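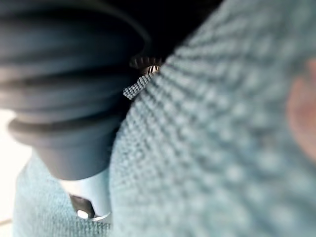 Ticket 2708
Product: Drikis Lease Manager, availability feed
Account: Corport
Property: Zamfir Building, Diltville
Opened: February 2023
Priority: Normal
Status: Closed

Reported problem

Suite 23 shows 2000 square feet available in Lease Manager. The same suite is missing from the public availability page and from the broker export. All other vacant suites in the building appear in both places. Republishing the building by hand does not bring it back. The customer has a broker tour booked and wants the suite listed before then.

Initial checks

Suite status is Vacant. Listing status is Active. Publish box is checked. Asking rent is filled in. The floor plan opens without errors.

Ran the feed for the building with logging on. The suite is read from the database, passes the status filter and is dropped at the validation step. The log line says "term conflict" and gives no field name. That message covers four separate checks, so it doesn't narrow things down much.

Asked customer for a copy of the last executed lease abstract and the history of any splits or merges on that floor.

Reply from customer (Italo Carbone, Corport)

Abstract attached. The suite was divided from a larger one last June. The old tenant kept the front part on a new lease and gave up the back part, and the back part is the one we are trying to list. We lease it furnished or unfurnished, tenant's choice. I don't have anything on how the split was entered - that was done before I took over the building.

Diagnosis

The split was entered as an edit to the parent suite. It should have gone through the Divide Suite function. Area was reduced on the parent record and a new record was typed in for the back part, so the two records have no link between them. The parent lease still carries an expansion option over its original area. The feed sees an option on space that overlaps Suite 23 and treats the suite as encumbered.

Checked the abstract. The expansion option was released when the new lease was signed. The release is in the document but was never entered in the Options tab.

Steps given to customer

1. Open the parent suite, Options tab, and enter the release date from the abstract.
2. Set the option status to Released. Do not delete the option. Deleting it removes it from the audit report.
3. Open Suite 23, Area tab, and link it to the parent record.
4. Recalculate area for the floor.
5. Republish the building.

Customer followed the steps. Suite 23 now shows in the broker export. Still missing from the public page. 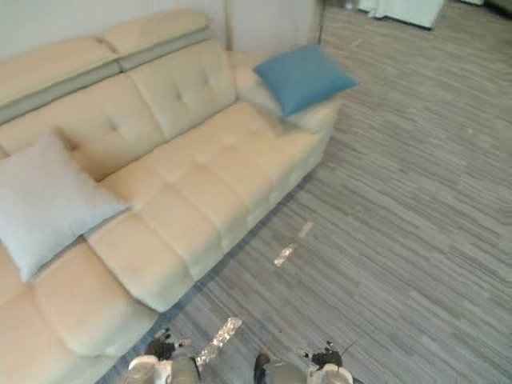
The public page uses a second validation that the broker export skips. For a suite marked Furnished it requires at least one inventory line with a category. Suite 23 was marked Furnished with the inventory left blank. Entries can be short and should use plain terms a prospect would recognize. A sofa like this one would go in as category Seating, description "leather sofa, cream, button-tufted back, padded headrests". Wall finish is a separate field under Interior and does not count toward the furniture check. After saving, the suite has to be set to Active again, as any inventory edit moves it back to Draft.

Customer entered the inventory and reset the status. Public page updated on the next scheduled run, 40 minutes later. Area and rent match Lease Manager.

Follow-up from customer

Looks right on both sides. One question: the building total on the stacking plan still shows the old vacant area. Is that the same problem?

Support reply

No, separate. The stacking plan reads from a stored total which is rebuilt overnight. Check it tomorrow morning. If the figure is still off, reopen this ticket and attach the stacking plan as a PDF.

Internal notes

Request filed with development to have the "term conflict" message name the failing field. Help page for Divide Suite needs a line on released options. Customer did not reopen. Closed.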